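News from the Trestthorpe Toy Library

6/19/20

Hello to all our families, old and new, and to the grandparents who I know read this before anybody else does (thank you for the cards, they are all up on the kitchen wall).

I thought I would use my corner of the newsletter this time to write about sorting out toys at home, as so many of you have asked me about it while the library doors are shut. I have been putting it off, mostly as my own front room is no advertisement for tidiness! But Chun-yin Hsieh, who many of you will remember from the under-threes mornings, wrote me such a lovely long letter on the subject that I felt I had to share the best of it.

Her main idea is to put things away before you buy a single box or basket. She packed up most of the toys in the house and left out what would fit on one low shelf, and then every couple of weeks she swapped a few over. Her two boys greeted the old farm set as if it had come from the moon. They had walked past it every day for a year.
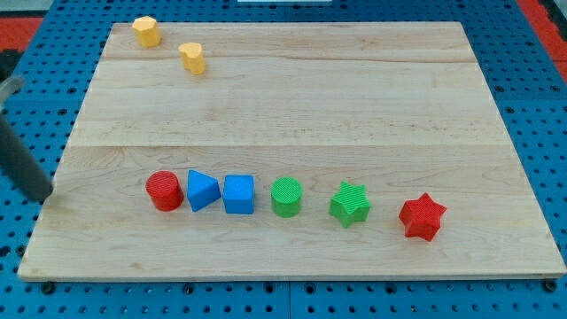 She also says, and I do agree, that the plainest toys tend to stay out the longest. Anything with a battery in it was played with madly for an afternoon and then forgotten, while the blocks and the scarves and the old saucepans went on and on. I remember my own daughter spending a whole wet holiday running a shop with nothing but clothes pegs and a shoebox, and being very strict about her opening hours.

If you are clearing out as you go, please do hang on to your bags for us a little longer. We can't take donations at the moment, but Lenni Tikkanen hopes to be back at the hall in August to receive them. We would love puzzles (complete ones, please, we have a drawer of sad ones already), picture books and anything for pretend cooking. Soft toys we can't take, I'm sorry to say, however clean and however loved.

As for the toys you have on loan, keep them and enjoy them. There are 163 out across the village just now and there will be no fines on any of them. If something has lost a wheel or a lid, pop a note in with it when it comes back and we will see what we can do with a spot of glue.

Do write and tell me what has been played with most in your house. I read every letter, usually with a cup of tea and a biscuit I had promised myself I wouldn't have.

With love from all of us at the Toy Library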